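Cladora House Residents' Association
Minutes of the December meeting

Place: the common room, ground floor
Start: 18.30
Chair: Lachlan Guthrie
Minutes: M. Sandoval
Apologies: flat 3, flat 11

1. Minutes of the last meeting

The minutes were read and accepted with one correction. Under the point about the bicycles it was written that the owner of flat 8 agreed to remove both bicycles. She agreed to remove one of them. The other has a place on the rack and stays there.

2. Heating

Lachlan informed the meeting that the company Pindard visited the boiler room in November and changed the valve on the return pipe. The invoice has arrived and is correct. Flats on the top floor still report that the radiators in the bedrooms become warm only late in the evening. Flat 14 has written down the hours during two weeks and gave the paper to the chair.

It was discussed whether the boiler should start earlier in the morning. Flats 1 and 2 were against, as the pipe makes noise behind their wall. After some discussion it was agreed to ask Pindard to balance the radiators first and to leave the starting time as it is until the next meeting.

Action: Lachlan to write to Pindard.

3. Cleaning of the stairs

The contract with Fumeleo ends at the end of the winter. They offer to continue at the same price, but the windows on the landings would be cleaned two times a year and no longer four times. Several residents said they are satisfied with the cleaning of the stairs themselves. Flat 6 is not satisfied with the smell of the product, which stays in the entrance for the whole day.

The meeting voted to continue with Fumeleo, with a request for a product without perfume. Flat 6 voted against.

Action: M. Sandoval to send the request and to ask for the new contract in writing.

4. Common room

The chair reminded everybody that the common room can be reserved by all residents and that the list hangs inside the door. In the autumn there were two evenings when the room was reserved by two families at the same time. From January the reservation must be written with the name, the flat number and the hours. A name alone is not sufficient.

The question of hot pots and wet glasses came back. Residents are asked to use the mats from the left drawer, and to put them back dry. The wood must be cleaned with a soft cloth and a little water only.

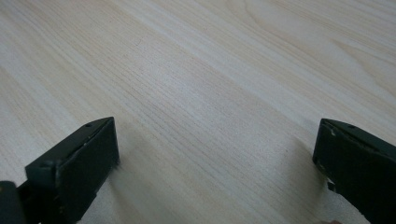 Common room: the pale wood and its grain.

Flat 9 asked if children's birthday parties are allowed on Sunday mornings – this was answered with yes, from ten o'clock, if the room is left clean. The deposit for the key stays at 200 and is given back when the key is returned. Flat 12 considers this too much for a party of small children. The proposal to make it lower did not find a majority.

5. Roof and gutters

Two offers for the gutters on the courtyard side were requested and one has come, from Fröhlich, for 1440 including the scaffold. It was remarked that the offer does not mention the downpipe next to the bins, which has been loose for more than one winter. The meeting does not wish to decide with only one offer on the table.

Action: Lachlan to ask Fröhlich about the downpipe. Flat 5 to telephone the second company again.

6. Courtyard

The two pots with the laurel will be moved closer to the wall so that the bins can pass. Flat 7 offered to plant bulbs along the path if the association pays for them. Agreed, up to 200, with receipts.

The light over the back door goes off too quickly. Flat 10 knows how to change the timer and will do it before the holidays.

7. Other matters

Parcels: please do not accept parcels for other flats and then leave them on the stairs. If you accept a parcel, keep it in your flat and put a note in the letter box of the neighbour.

Music: flat 4 thanked the neighbours for their patience during the piano examination of their daughter.

Post box key: one key for the association's post box is missing. Whoever has it is asked to give it to the chair, also without explanation.

8. Next meeting

The next meeting will be held in March, same place, same time. Points for the agenda should reach Lachlan two weeks before.

The meeting was closed at 20.15.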